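The rash turned up in September, the week I started at Figueroa, and I blamed the new washing powder, then the cat, then my mother's rhubarb jam. By the time I got to the Drarer Street surgery I had scratched both elbows raw and was wearing long sleeves in a heatwave.

"Any new creams?" the nurse asked.

"Just the one," I said, and out came the tub of Golus. Nineteen quid for a pot the size of an egg cup! It smelled like a church and I'd been slapping it on twice a day – to calm the rash, you understand.

She read the back of it for a very long time. There were 40 things in there (I'd never got past the lavender) and she stopped at number 11 and turned the tub round to show me.

"And when did you buy this?"

I had to think. I'd bought it as a treat for getting the job, on the way home from the interview, in that little chemist's by Jundach station. Which was, well, before the rash.

I stopped that night. A fortnight on, my elbows were my own again, and I rang my mother to say sorry about the jam. She made me say it twice, then asked if she could have what was left in the tub for her feet. 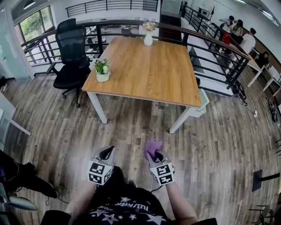 *Flowers on the table, and a black mesh chair to the left.*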